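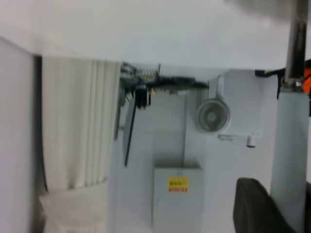
6.3 Recovering from a contact stop under a low surface

A contact stop (code 14) means the Drovard arm met more resistance than its joint limits allow and locked its brakes. Most of these stops happen when the arm is working beneath a table, shelf or cabinet. The wrist camera view shows only part of what the arm can hit. Look for thin parts as well as large ones: the black rod hanging below the dark mechanism is narrow enough to miss on a small screen, and the gripper finger at the lower right shows up only in part. Do not judge clearance from the camera view alone.

CAUTION: The arm can spring back when the brakes are released. Keep hands and face out of the space between the gripper and any fixed surface.

CAUTION: Do not press Resume after a code 14 stop. Resume repeats the last move, including the contact.

To recover the arm:

1. Press the emergency stop on the pendant. The status light changes to solid red.

2. Look at the arm from the side, standing outside its reach. Find the point of contact. If a person or a person's clothing is caught, go straight to section 6.5.

3. Check for cables that have looped over the wrist or the gripper. Free them by hand before going on.

4. Turn the emergency stop to release it, then select Manual on the pendant. Set the speed to the lowest step.

5. Hold the enable switch and jog the wrist back along the direction it came from. Move no more than 40 mm, then let go and look again.

6. Repeat step 5 until there is at least 80 mm of clear space on all sides of the gripper.

7. Open and close the gripper once. Both fingers should travel the full distance without a click or a pause.

8. Send the arm to Home. Stay at the pendant until it arrives.

Note: If the arm will not jog in step 5, the joint is loaded against the surface. Have a second person support the forearm before you use the brake release. Brake release is covered in section 6.4.

After recovery

Inspect the finger pads, the wrist cover and the camera window. A cracked camera window must be replaced before the arm runs in Auto. Check the object that was hit too. A bent rod or a shifted bracket will be in the wrong place for the stored path, and the arm will stop there again.

Run the stored path once at reduced speed with the gripper empty. If it completes, return to normal speed. If code 14 comes back at the same point, teach the path again with the approach point lowered by 70 mm.

Write the stop in the fault log with the joint number shown on the pendant. Send repeated stops to Wilma Boersma at the service desk.

Section revised 5 July 2025. Step 6 replaces the clearance value given in the June printing.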